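티켓 31 / 원격조작 시연 수집 - 손목캠 기준 파지 실패
상태: 진행중
등록: 2019년 2월 21일
장비: Dranalia 암, Wurnotari 리더(마스터) 조작기

증상
회색 플라스틱 부품 집어서 분홍 접시로 옮기는 태스크. 리더로 조작하면 그리퍼가 닫히다 말고 멈춤. 리더 쪽 트리거는 끝까지 당긴 상태. 시연 9개 중 2개만 저장됨, 나머지는 타임아웃으로 버려짐.

확인한 것
- 케이블 재체결. 변화없음
- 리더 전원 껐다 켬. 첫 시연만 정상이고 다시 같은 증상
- 손으로 직접 끌어서 가르치는 모드(직접교시)에서는 그리퍼 정상 개폐. 그러니까 암쪽 하드웨어는 일단 제외
- 로그에 grip_cmd 값이 0.8에서 안 올라감. 리더 캘리브레이션 파일이 10월 거 그대로 물려 있었음;;

조치 1
Sirkuvham 설정툴에서 트리거 최소/최대 다시 잡음. 저장하고 노드 재시작. grip_cmd 1.0까지 올라가는거 확인.

조치 2
접근 자세 수정. 부품이 비스듬히 놓이면 얇은 판 쪽부터 물려서 돌아감. 오른쪽 두꺼운 턱을 물어야 됨. 손목을 부품 방향에 맞춰 돌린 다음 내려갈것. 닫기 전 자세는 이렇게, 손가락 벌린 상태로 부품이 사이에 오게:

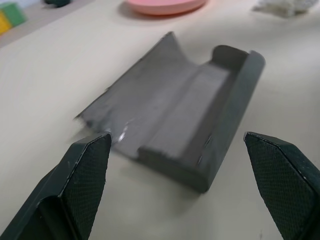 조치 3
시연 8개 재수집. 전부 저장됨. 근데 하나는 놓을 때 리더를 너무 빨리 풀어서 궤적이 튐, 학습셋에서 뺌.

남은 일
- 캘리브레이션 파일 날짜 체크를 시작 스크립트에 넣기
- Vigfúsdóttir 쪽 셀도 같은 파일 쓰는지 확인 요청함. 답변 대기
- 타임아웃 값은 안건드림. 재발하면 이 티켓에 이어서 적어주세요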